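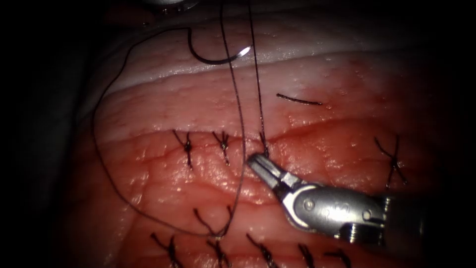

## Week 2: How a wound heals

Welcome back! Last time we looked at the layers of the skin. Now we get to what happens when they're cut, and I think it's the best story in the whole module.

**Stage one – stopping the bleed.** Vessels narrow within seconds. Platelets stick to the exposed collagen, then to each other, and fibrin threads hold the clot together.

**Stage two – inflammation.** Neutrophils arrive first, macrophages follow. Redness and mild swelling are normal in the first days, so don't write "infected" every time you see them in a case study!

**Stage three – new tissue.** Fibroblasts lay down type III collagen while tiny new vessels grow in. Stitching the edges together leaves a much smaller gap to fill (healing by *primary intention*). 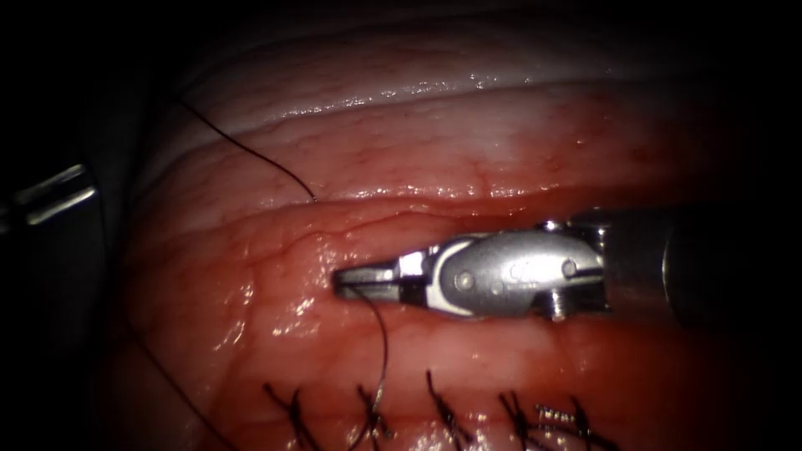 **Stage four – remodelling.** Type III collagen is slowly swapped for the stronger type I. This goes on for months, and a scar never quite gets back the full strength of the original skin – remarkable when you think how good it can look.

Reading: Strachan, chapter 2, up to the section on scars. Celeste Espinoza takes the seminar, so bring her your questions on macrophages.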